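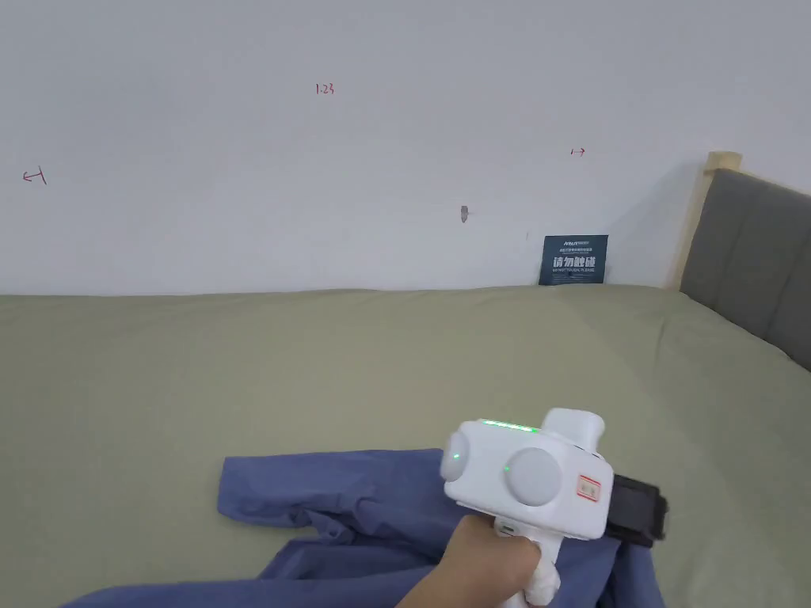 Notice to All Entrants of the Gendham Paper Craft Exhibition

Issued by the Office of the Exhibition Secretary, 17 June 2021

Entrants are informed that the class for Paper Birds, Hanging, has been judged, and that the result stands. The Secretary has received several letters on the matter and sets out the facts once, so that further letters need not be sent.

The class received 83 entries. Each was to be made from a single sheet of paper, with wings that move when a string is pulled. Glue was permitted. Glitter was permitted in moderation, as defined in Rule 9.

Entry 606 was submitted by Miss Yurani Ospina of Mulside. It was a heron, folded from a gray paper bag, and its wings moved as required. Its beak also moved, which the Rules do not require and do not forbid.

Mr. Eusebio Cuervo, judge, awarded the heron 100 points. Mrs. Hortensia Giraldo, judge, awarded it none, on the ground that a paper bag is two sheets joined at the sides. The judges were asked to confer. They conferred in the tea room from noon until the building closed and were asked to continue the next morning.

On the second morning Mrs. Giraldo brought a paper bag of her own and took it apart along the seams in the presence of the Secretary. It opened into one sheet. She looked at it for a considerable time. She then asked that the minutes record that she had been folding for the Exhibition since she was a girl in Cuesta, and that her mother had taught her a bag was two sheets. The minutes so record.

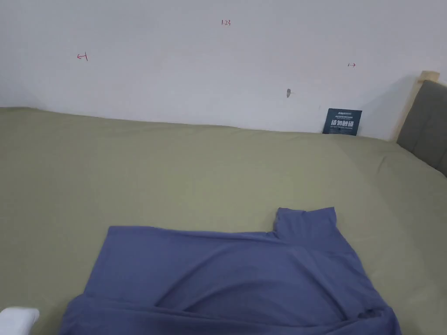
Statement of Mrs. Giraldo, Entered at Her Request

"My mother made birds from bags every January, when there was no other paper in the house. She never entered them. She told me they would not be allowed, and I never asked her to show me the rule. I withdraw my objection to Entry 606. I would like to see the beak move again, if Miss Ospina is willing."

Miss Ospina was willing. The demonstration took place in the main hall before Mr. Osian Mathias, Steward, who held the string.

Decision

The heron is awarded 200 points, the full mark of both judges, and first place in its class. Second place goes to Ms. Giuliana Nina of Meditz for a swallow in blue card.

The Rules will be amended before next year to state that a bag is one sheet. Mrs. Giraldo has asked to draft the wording. She has also asked for an entry form, and one has been sent to her.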